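Reading on Screen and on Paper in the First Year
Student project report, submitted 2023-02-16

Background

Our group wanted to find out how first-year students at our college do their required reading, and whether the place where they read makes a difference to how long they keep at it. Most courses now put the full reading list online, and the campus bookstore, Pistach, stocks fewer printed course packs than it used to. The library still prints packs on request for a small fee.

We started in September with a short survey sent to the 313 students in the first-year seminar. The questions covered format, place, time of day and background noise. We got 85 usable answers. A few forms came back half filled in and we left those out.
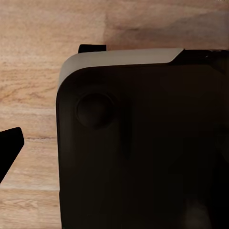

The survey was followed by a reading test with a smaller group. Each person read two articles of some 600 words, one on a laptop and one on paper, and then wrote a summary from memory. The articles came from the Brunner reader used in the seminar. We switched the order for half the group so that tiredness would not count against the same format every time.

Where students read

The most common answer was a bedroom, followed by the library and then a shared living room. The Trirkus residence hall has no study room, and students living there named the living room more often than the others did. Several wrote that they read with music or the radio on. We had expected these students to report shorter reading times, but their answers looked much like the rest.
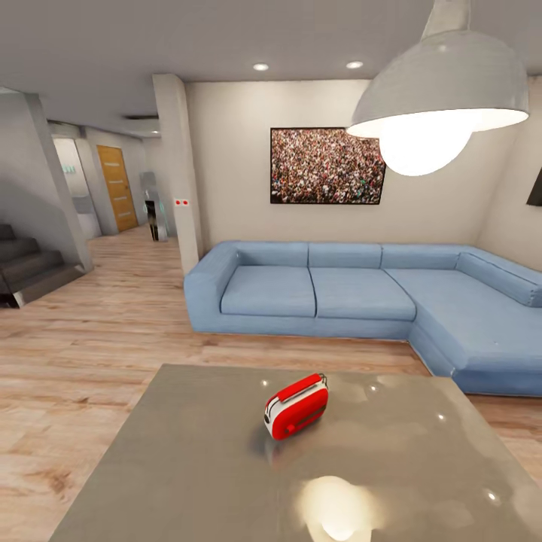 Figure 2. Living room with sofa and a portable radio on the table.

Results of the reading test

Summaries written after the paper version were slightly longer. The difference was small and went the other way for a few readers. Two people said the laptop screen was too bright, and one read the paper version twice without being asked to, so that result was dropped.

We marked the summaries with a checklist made before the test. Both markers had trouble with the item on "main argument" and we would word it differently next time.

Limits

The survey went to one seminar group at one college. People who dislike reading probably did not answer it. We also planned to use Fosa, a free timing program, to log reading times at home, but it would not install on the older laptops, so those times are self-reported. The summaries had a limit of 200 words, and some writers stopped when they reached it.

The survey questions and the checklist are in the appendix.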